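May 24, 2024

Wallet consolidation, part two. The first part, in February, covered the coins and the receipts. This one covers the cards, which took longer than I had budgeted and involved more measuring than the subject deserves.

## Starting point

My everyday wallet was a trifold with eight slots. Each slot was cut for one card and held two. Two more cards lived in the bill compartment, and the library card lived in a jacket, where I could find it only in cold weather. Folded and loaded, the wallet measured 26 mm at the thickest point. I took that reading with calipers closed until the leather just stopped moving, without squeezing.

The thickness was annoying but tolerable. What bothered me more was retrieval. With two cards to a slot, the rear card comes out only after the front one, and the front one then has to be held somewhere, usually in the teeth. I also had two cards with badly worn stripes, and I suspect they wore against each other, face to back, every time the wallet was sat on.

## Sorting

I emptied everything onto the counter and made piles by how often I had used each card in the past year. For the bank cards this was easy to check from statements. For the rest I relied on memory, with some help from the receipts I had already sorted in February.

The daily pile was small: one debit card, one credit card, the transit card and the driver's license. The weekly pile had the grocery card and the gym card. The monthly pile had the pharmacy card, the library card and the hardware store card. Everything else was yearly or never.

The never pile included:

- a gift card from Idinetti with a balance I could not look up, as the number to call had been disconnected
- an Achari loyalty card with six of ten stamps, from a branch that is now a dentist
- a hotel key card
- an expired insurance card, kept behind the current one for no recorded reason
- a membership card for a climbing gym in a city I left

Expired cards with a chip or a stripe were cut through both. The hotel key went with them. The Achari card is paper and went into recycling.

The credit card from Unance was a separate question. It was in the yearly pile, with a points balance of 3261 that I had been ignoring. Redemption starts at 4000 according to my account page, so the card stays open, but it does not need to be on my person. It moved to the desk drawer with the passport.

## Choosing a holder

My requirements, in order of weight:

1. One card per pocket.
2. Cards visible without removal.
3. Closed thickness under half of the old wallet.
4. No metal. I have had a money clip bend a card.

Requirement two rules out most leather wallets, which show you the top quarter inch of each card and expect you to remember the rest by color. It leads to clear sleeves. Requirement three rules out the large sleeve books with space for 100 cards, which are intended for a business card collection and are thick before anything goes in.

I looked at two. The first was a Stelomex accordion type, a single strip of sleeves that unfolds downward. Every card is visible at once when it is extended, which I liked. When it is folded, the sleeve folds take the load, and the sample I handled in the store already had a whitened crease at the second fold. Plastic that whitens at a fold will eventually split there. I put it back.

The second was a small bifold with sleeves bound at the spine like pages in a book. The sleeves turn about the spine and never have to fold across their own face. All the bending happens in one narrow strip, and if one sleeve fails the rest are unaffected. I bought this one from a market stall. It had no packaging and no brand I could find, so I can't point anyone to it.

## Sleeve fit

A standard card is 85.60 by 53.98 mm and 0.76 mm thick. Those are fixed dimensions and a sleeve maker can rely on them. What varies is the clearance, and clearance determines whether the thing is pleasant to use.

Too tight, and the card has to be worked in with both thumbs. The surfaces also cling, and smooth plastic on smooth plastic clings more than you would expect when the sleeve is new. Too loose, and the card slides out when the holder is inverted.

I tested by inserting a card fully, holding the sleeve open side down, and shaking it over a towel. New sleeves held every card I tried. I then inserted and removed the same card thirty times and repeated the test, and it still held. Embossed cards are a different matter. The raised numerals catch the mouth of the sleeve on the way in and leave faint tracks inside it. I have one embossed card left. It has been given a permanent position and I don't move it.

Two cards in one sleeve will fit. I tried it once to know the answer and took the second card back out. Doing that everywhere would recreate the original wallet in a different material.

## Insertion technique

This sounds like it should need no section. It does, at least for new sleeves.

Pushing a card straight down with both bottom corners level tends to stall at the mouth, where the two layers are stuck together. Entering one corner first separates the layers. Once that corner is in by a quarter inch or so, rotate the card level and push from the center of the top edge. Pushing from one side makes the card skew and bind against the sleeve wall.

The holder should be open and supported while this is done. In the hand it tends to close on itself. I lean it against something at the back, or lay one cover flat on the counter and let the other stand. A hard counter is better than a tablecloth, where the cover edge digs in and the whole holder walks away from you as you push.

For removal, pinch the exposed edge by its faces and pull along the length of the sleeve. Gripping by the corners flexes the card. If not enough edge is exposed to pinch, push from below through the plastic with a thumb until it is.

If a sleeve is badly stuck, slide a strip of printer paper in and out of it a few times. I read advice to use talc and decided against putting powder in a pocket with a card reader contact.

## Order

I settled on frequency from the outside in. The debit card is in the first sleeve and the credit card in the last, so each can be reached by opening the holder from one side or the other without paging. The transit card is next to the debit card. Weekly cards come after that and monthly cards are in the center.

I considered ordering by color, which would be faster to scan visually. The trouble is that banks replace cards and change the color when they do. Frequency changes more slowly.

The contactless cards are a known problem in any holder. If two are within range of the reader, it will either refuse both or pick one, and the choice is not mine. I had hoped that putting them at opposite ends would provide enough separation. It does not. The full stack is thinner than the read range. Opening the holder flat and presenting one side works about nine times in ten. For transit I now take the card out, which costs two seconds and has not failed.

## Measurements after

Loaded with nine cards, the holder measures 11 mm closed, using the same caliper method as before. That meets requirement three with a little left over. It does spring open slightly when set down, as new leather does at a fold. I put it under two cookbooks overnight and the gap reduced by half. The rest will presumably come with use.

Cash is not handled. There is no bill compartment, and I carry a folded twenty behind one of the cards in the center. Coins went to the jar in February and have stayed there.

## Care

Leather on the outside, clear plastic on the inside, and the two want different treatment. Conditioner is fine on the covers in small amounts, applied with a cloth and kept well away from the sleeves. Oils can cloud soft plastic, and some conditioners carry solvents that stiffen it. I open the holder, tuck a sheet of paper between the cover and the sleeves, do one cover, and wait before doing the other.

Sleeves get a wipe with a barely damp cloth. Pocket lint collects at the sleeve mouths and along the spine. A dry toothbrush clears it, brushing outward.

Heat is worth avoiding. A car dashboard in summer will soften the sleeves enough that they take the shape of the card, embossing included, and then bond to it. I lost a photo this way in a previous holder.

## Remaining items

The library card has a barcode on the back that has to be scanned, and I have it facing the wrong way. It needs to be turned around so the desk can read it through the sleeve. I will also try the self-checkout scanner with it, which may not like the reflection off the plastic.

The backup list is done. I photocopied both sides of each card and wrote the cancellation number next to each one. The copies are in the drawer with the Unance card. The old trifold is in there too, empty, until I am sure I don't want the bill compartment back.

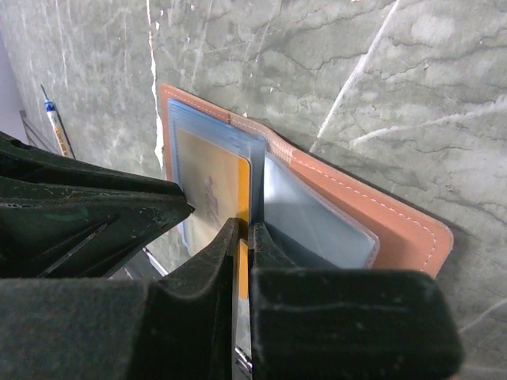

If the twenty turns out to be a nuisance behind a card, I will move it to the phone case and update this post.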